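**Trement adds a rest timer and shared lists to its video app for families**

The video service Trement is preparing a new version of its app for families, and the first users will receive it in August. The company says the main change is a rest timer which parents can set for each child separately. Until now there was one timer for the whole account, so a teenager and a small child had the same limit, and many families simply switched it off.

With the new version, a parent can make up to six profiles under one account. Each profile has its own daily limit, its own bedtime and its own colour, so that children can find it quickly. The shortest limit is 16 minutes. When only five minutes are left, a small clock appears in the corner of the screen, and the video is allowed to finish if it ends soon after. Earlier the app stopped in the middle of the video, and this was the most common complaint in the user forum.

The second novelty is shared lists. A parent can put together a list of videos and send it to grandparents, to a babysitter or to another family. Whoever receives the list can play it on their own device, but cannot add anything to it without permission. One list can hold 30 videos. Trement says it will look at this number again after the first months, as some schools have asked for longer lists.

The app will also remember where each child stopped watching, also when they change from the tablet to the television. This works already on devices made by Ferko. For Tisov televisions the function will come later, and the company did not give a month.

There is no change in the price for families who already pay. New customers can choose between a free plan with two profiles and the paid plan with all of them. The shared lists are part of both plans, but in the free plan only one list can be active at the same time.

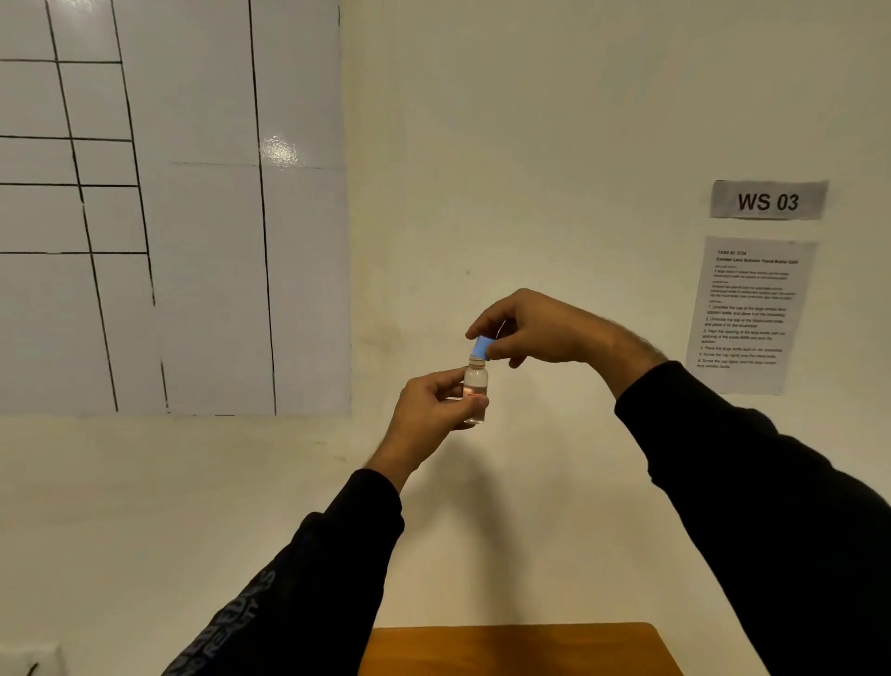

Maite Palacios wrote to us that the separate timers are welcome in her home, but that she would prefer to have the limit counted by the week. On a rainy weekend her children watch more, she explained, and on school days they almost forget the app, so a daily number does not fit them very well.

The same wish can be read in several messages in the user forum. Trement has answered there that a weekly limit is being tested, without any promise about when it may arrive. The rival service Bravo offers a weekly limit already, though only in its most expensive plan.

Parents who want to try the new version early can register in the settings of the app, under "Family". Places in the test group are limited, and an account must have at least one child profile to take part.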